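Chapter 4: Pricing What You Make

25 December 2023
By Slavica Shehu

I sold my first tea towel for less than it cost me to print. I didn't know that at the time, of course. I stood behind a trestle table at the Prikesdale summer fair one August, took the money, wrapped the thing in tissue paper and felt like a tycoon. I sold 18 of them that day and drove home singing. It was Ruben Prins, who had the pottery stall next to mine, who asked me that evening what I'd paid for the cloth. I told him. Then he asked about the ink, the pitch fee and the petrol, and I went rather quiet.

So this chapter is about prices, and I'm going to take it slowly, as most of us who make gifts for a living came to it through drawing or sewing or clay and would happily never open a spreadsheet again. You'll need a pencil and something you've made. Anything will do – a card, a candle, a brooch. Put it on the table in front of you and keep it there while you read.
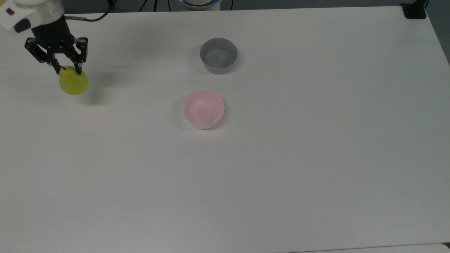 Fig. 4.1 A small yellow-green object held in a two-fingered gripper.

We'll begin with materials, the easy bit. Write down everything that goes into one finished piece, and I do mean everything (the swing tag, the bit of ribbon, the box). When I did this for my lino-printed cards I'd left out the envelopes for two whole years! If you buy in bulk, divide the bill by the number of pieces you really get out of it, spoiled ones included.

Then there's your time. People hate this part. I used to tell myself that evenings at the kitchen table didn't count, and my little range, which I'd named Meno, limped along for ages on the strength of it. Time yourself making a batch at your normal speed, with the radio on and the kettle boiling, and use that figure.

Last come the overheads, and we'll spend the longest on those. Rent, insurance, website, the card reader, the train to the trade show. Suppose these come to 2000 pounds over the year for a small workshop. In section 4.3 we'll share that out across a product range, using a made-to-order shop called Gotura, and you'll see why a slow seller can cost you more than you'd think.

After that we look at wholesale, where a shop like Cherkaoui may want to pay you half of what's on the ticket. I turned down my first wholesale order because the sum made me cross. I'd take it now, but only after working out the price from the bottom up, as we're about to do.

Sharpen your pencil and turn to section 4.1.

Questions about this chapter? Write to Slavica Shehu, care of the publisher. © 2023 Slavica Shehu. All rights reserved. Back to top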